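**Town hall on school bullying, Pusberg library, anyone going?**

**mapleside54** · 20 Nov 2024

Flyer went up at the Niretti market this morning. District people plus someone from the sheriffs office, talking about kids getting harassed over religion / where there parents are from. 6:30, big room upstairs. My son got his turban pulled at on the bus twice last month so yes I'll be there. Who else?

**Re: Town hall**

**gravel_road**

Going. But we had one of these in spring and what came out of it? A poster. A hotline number that rings to voicemail.

**Re: Town hall**

**heydari_st_mom**

Poster's still up at least lol. No but the spring one was only the principal talking. This time there's a prosecutor's office rep, different deal. They can say what counts as a hate crime and what's just school discipline. I'd like to know myself.

Also bringing tea for the back table, whoever has a kettle speak up.

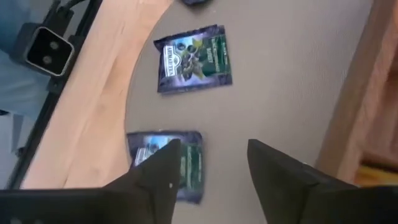

**Re: Town hall**

**oldbus2**

Kettle, yes. Not sure about the cops being there though. Half the familys on our street won't walk in if there's a uniform by the door. Did anyone think about that

**Re: Town hall**

**gravel_road**

^ this. And a kid shoving a kid isn't a matter for a prosecutor. Keep it in the school.

**Re: Town hall**

**mapleside54**

It was kept in the school. I filed a form both times. Got one call back. He's nine and he asks to be driven now. So forgive me if I want somebody in the room who isn't the school.

**Re: Town hall**

**gravel_road**

Fair. Didn't know you'd filed. Sorry about your boy.

**Re: Town hall**

**sireck_rider**

Drove the Sireck route until last year. Drivers get 30 minutes of training on this stuff, one video. You write it up, slip goes in a tray, never hear back. Ask about the trays. Seriuosly. Ask who reads them.

**Re: Town hall**

**heydari_st_mom**

Writing that down. Can you come and say it yourself?

**Re: Town hall**

**sireck_rider**

Maybe. Working till 6. If I can get parked.

**Re: Town hall**

**oldbus2**

Called the library about the uniform thing. They said the deputy can come in plain clothes if the organizers ask. So somebody ask? Number's on the flyer. Interpreters too, they need names of languages by noon the day before.

**Re: Town hall**

**mapleside54**

I'll call. Punjabi, Farsi, Spanish, what else? Post here tonight pls. Next one isn't til December so if you have something to say don't sit on it.

**Re: Town hall**

**gravel_road**

Arabic. And I still think it's going to be a poster. But I'll bring folding chairs.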